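3. Antes de comprar: planificar el puesto de trabajo

Nos alegra mucho que esté pensando en montar su propia estación de manipulación con Edeleo. Sabemos que dan ganas de pedirlo todo el primer día, pero le animamos a dedicar una tarde tranquila a esta sección —con un café al lado, si puede ser— y a dejar el presupuesto bien atado.

3.1 Presupuesto y medidas

1. Anote las tareas que quiere automatizar y los objetos que se van a mover, con su peso y su tamaño. Incluya también los frágiles o irregulares, como las macetas con plantas.

2. Mida la sala y reserve al menos 28 cm libres alrededor de la mesa.

3. Pida presupuesto por separado para brazos, pinzas y mesa. El juego de pinzas Zustton se factura aparte y cuesta unos 432 euros; la licencia anual del simulador Estis, 255 euros.

Nota: los precios corresponden a la tarifa del 14/04/2021 y no incluyen el transporte.

4. Pruebe la distribución en el simulador antes de firmar el pedido. Coloque la estantería, las macetas y los frascos donde piensa tenerlos de verdad, y lleve la pinza hasta cada planta mirando con calma qué queda cerca del brazo.
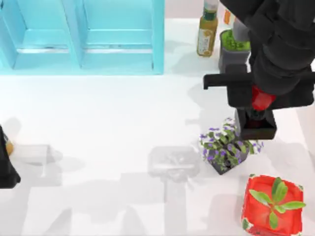
5. Guarde la distribución y envíela a Melur Pasaribu, de nuestro equipo de planificación, que la revisará con mucho gusto en un plazo de 4 días laborables.

Precaución: no encargue la mesa hasta recibir la revisión. Las mesas se cortan a medida y no admiten devolución.

6. Con la revisión en la mano, confirme el pedido y elija la fecha de entrega. Las entregas de junio se llenan pronto, así que conviene reservar con tiempo.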